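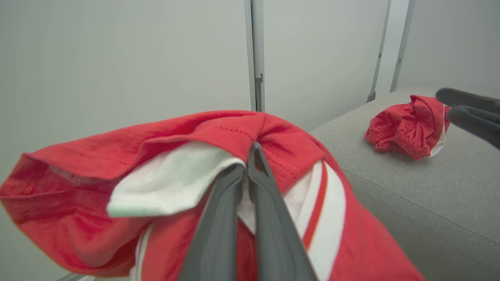
*Two-finger gripper holding a red knit garment, seen from the wrist camera. Second gripper at right.*

## Hetamen finger pad kit, fitted to a two-arm garment cell

Reviewed 18 May 2025

The kit replaces the contact faces on parallel two-finger grippers. It contains 6 pads, a tube of adhesive, a setting gauge and a folded instruction sheet. I bought it from Ralteck in February for the Istgate cell, where both arms pick sportswear from a padded table. The old pads had glazed over and thin knits were slipping out on the lift.

### Fitting

The old pads come off with a plastic scraper. Clean the finger faces with alcohol and leave them to dry fully before the adhesive goes on. The sheet gives the curing time in one place and contradicts it in another; I used the longer one and left the cell off overnight.

The gauge is the best part of the kit. It sits between the fingertips while they close and shows whether the tips meet square. One gripper on our cell was out by enough to feel with a fingernail. Two shims corrected it. Without the gauge I would have bonded the pads on and blamed the rubber.

Zero the finger position again after fitting. The new pads are thicker than the worn ones, and our controller read every closed grip as a held part until this was done.

### In use

Perforated knit is the hard case for us. The holes let the cloth stretch away from the pad, and a pinch on a single layer tends to creep. I ran 100 lifts on polyester shirts at the original force setting, then dropped the force a step and repeated. Drops were rare at both settings, and most came from picks too close to a hem. The lower setting marks the fabric less and is the one I kept.

Ribbed waistbands were no trouble. Picking one layer from a bunched pile is still down to the pick point, and no pad will mend that.

Lint builds up on the faces. A wipe with a damp cloth at each shift change clears it. The Sandu pads we had before needed less wiping but lost their grip sooner.

### Faults

- Adhesive tube is too small for all the pads.
- No spare shims.
- Pad edges are left sharp and need easing with fine paper before they go near light fabric.

### Verdict

Worth buying for the gauge if your fingers have never been checked for square. Order extra adhesive at the same time. Four out of five.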